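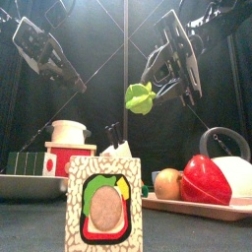 Participants wanted: two-arm kitchen challenge, student team, Riltomberg

The Irell robotics club is looking for people to join its student team for the next round of the Prumville tabletop challenge. The task is to get a pair of robot arms to put together a toy sandwich and tidy up afterwards. Teams start work in May.

Before you write to us, please read the whole of this page. We have had a lot of keen messages over the years from people who had watched a video of a robot making breakfast and wanted to know when ours would be ready to do the same. It won't. It picks up a piece of lettuce and, on a decent evening, puts it down where we wanted it. We are doubtful about most of what gets said about household robots, and we would like to work with people who are doubtful too, or at least willing to become so.

What the challenge is

The props are toy food and small kitchen things: lettuce, an onion, a red pepper, a pot with a lid, a knife block, a couple of trays. The organisers move them between attempts, and they don't warn you. Programs that depend on everything standing in the same spot do badly, and our entry last time was one of those. It scored 76 out of 169. We had told each other we were nearly finished.

Leaves are the worst part. A pepper is a big smooth lump and you can be a little off and still get hold of it. Lettuce is crumpled and never offers you the same edge twice. Much of the coming season will be spent on grip and on letting go cleanly, and if that sounds dull then this is probably the wrong team for you.

What you would be doing

Driving the arms by hand to record attempts. This is most of the work, and everyone takes a turn, including whoever thinks of themselves as the clever one. We aim for 3000 recorded attempts over the season. We are not sure that number is enough. Other teams seem very certain about theirs and we'd like to know how.

Going through the recordings and marking the ones that failed. A grab that worked by luck goes down as a failure.

Resetting the table, over and over.

Writing and testing code, in Python for the most part. We need two or three people who are comfortable with this. The rest can learn, or not bother.

Keeping the log. Last season's log has gaps in it and we paid for them.

Who can apply

Anyone enrolled on a course at Riltomberg, full time or part time, any subject. You do not need to have touched a robot. We have found that people from catering and nursing are often better at driving the arms than people from computing, though with a group this small we wouldn't build a theory on it.

You do need to be able to come to two evening sessions a week, 6pm to 9pm, in the Gronow workshop. Please don't apply if you can only manage one. Every season we make an exception and every season we regret it.

There are 25 places on the introductory evening and far fewer on the team itself. Coming along to the first does not get you the second.

What you get

Not a great deal. There is no pay. Travel to Prumville is covered for team members, food is not. We can write you a fair reference saying what you did, and it will say what you did. We can't promise course credit, whatever you may have heard from last year's lot, so ask your department before you count on it.

You will come away knowing how these machines behave when the camera has been running for three hours, and you may find it harder to enjoy the adverts.

How to apply

Send us half a page, no more. Leave out the part about always having loved technology. Tell us about something you tried to get working which didn't work, what you thought the reason was, and whether you were right. Add your course, your year and the evenings you are free.

Leave it at the Gronow workshop desk or send it through the club page. Applications close at the end of the month. Everyone gets a reply, though it may be a short one.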